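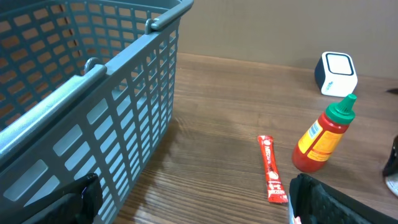
Third go at the rye starter in May and I think I've finally got the hang of the cold proof! Batch code Haslam, 800 g of wholemeal rye, fed at seven in the morning and again just before lunch (Danica did the lunch one, thanks Danica). The surface had domed nicely by mid-afternoon and smelt of apples and only a bit of vinegar, so I shaped straight away. Getting the tins down to the cold room has always been a faff, two at a time on a tray with the door propped on my hip. A plastic shopping basket with holes in the walls and two folding handles is much better for the job - air gets at the sides of the tins and I've got a hand free for the door. Dough on the sides of the tins is still a pain, mind. I'm going to grease higher up next time.

Dough weight into the mixer was 1,645 g all in, which is a touch under what the sheet says. I lost a bit on the scraper and a bit more on my sleeve. Salt went in late again, my fault, I was on the phone to Subbarao about the flour order. He says Vandska have changed their milling and the new sacks drink more water. That would fit with how stiff it felt.
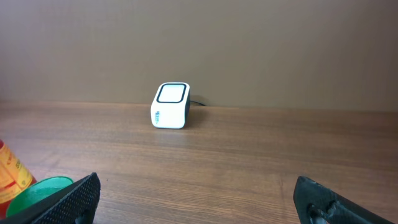 Imogen Lambert

Left the tins in overnight, 36 tins' worth of space in there and we were using four, so no excuse for pushing them up against the fan like last time. Two loaves came out with a proper even crumb. The other two had that gummy line along the bottom, same as in the April lot, and I still can't decide if it's underbaking or the malt. Joanne reckons malt. I reckon she just doesn't like malt!

Tin number 611 has a dent in one corner and everything baked in it comes out lopsided - please can we stop putting it back on the shelf.

To do: halve the malt, keep everything else the same, bake ten minutes longer on one pair only. Ask Delphine if she still has her notes on the scald, the ones with the butter stains. Slice nothing until the next morning (I know, I know, I cut the first one warm).

Last updated: May, 4.20 pm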